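Toaster oven month at Flirnwood

I spent most of November driving two robot arms around a kitchen table, so Kobina has asked me to write up where we are. We now have 142 good demonstrations of the oven task, which is what Rewi (our learning system, for the new folks) needed before Jinlong would agree to a first training run.

The routine is simple and a bit hypnotic. One of us steers the arms, someone else resets the table, and we swap after 6 runs before our wrists complain. My early ones were awful — jerky, far too slow, and I kept grabbing the tray too close to the corner. Hamish went through the lot and tossed the ones where I'd stopped to think, because Rewi learns the pauses too!

We've also stopped tidying up so carefully. Jinlong wants clutter and he wants it in different spots, so things get nudged, turned and swapped between runs. I was doubtful, but I've come around. A policy that only works on a bare table is no use to me at home.

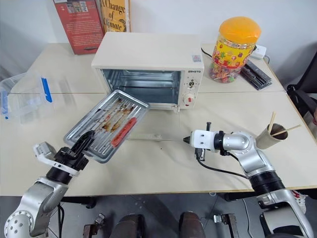

The left arm has the tray, right arm free, oven door down.

Next up are the drawer and the kettle, and we're short of drivers for both. If you can spare three hours in a row, come find me or Hemi and we'll get you a practice slot first.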